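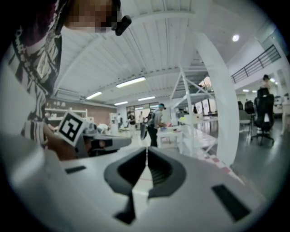
Should Your School Buy a Robot?

Suppose the Ditus company sends your school a shiny booklet. On the front it says its robot arm can "do any job." The price is $310 a month. Should your school say yes?

Slow down. A booklet is an ad, and ads are written by people who want you to buy something.

What does the price leave out?

The big number is hardly ever the whole number. A robot arm needs a hand, called a gripper, and the gripper may be sold separately. It needs a strong table to stand on. Parts wear out. Somebody has to learn how to run it, and lessons can cost money too.

Now look at how long you have to pay. The Ditus plan lasts 36 months. Get out a calculator and multiply 310 by 36. You should get $11,160, and you haven't bought one spare part yet.

"It learns by itself!"

Be careful with this one. Many robots learn from people, who do a job over and over so that the robot has something to copy. Sometimes the people use grippers they hold in their own hands. They might pick up a cup 60 times, then start again with a different cup. Those hours cost money. Ask the seller who does that work, and who pays for it.

A made-for-TV moment

Sellers love to show videos. The robot folds a towel and everyone claps. But how many tries did it take? Was the video sped up? Would it work with your towel, on your table? A fair seller will let you bring your own towel and watch.

Try before you buy

The town library in Brarcombe wanted a robot to put books back on shelves. It had two choices, the Sultana and the Gollora. The Sultana cost less, so it looked like the winner. Then the library borrowed each one for 3 weeks. The Sultana could not pick up thin picture books, and a lot of the books in the children's room are thin picture books. The Gollora could, but it was slower than a person with a cart.

The library bought a new cart.

Maybe a robot will make sense there later on – prices change, and so do robots. For now the cart works fine, and one wheel squeaks.

Your turn

Pick a chore you do at home. Write down what a robot would need to do it, including the boring things like a plug and a place to park. Then write down what the chore costs now.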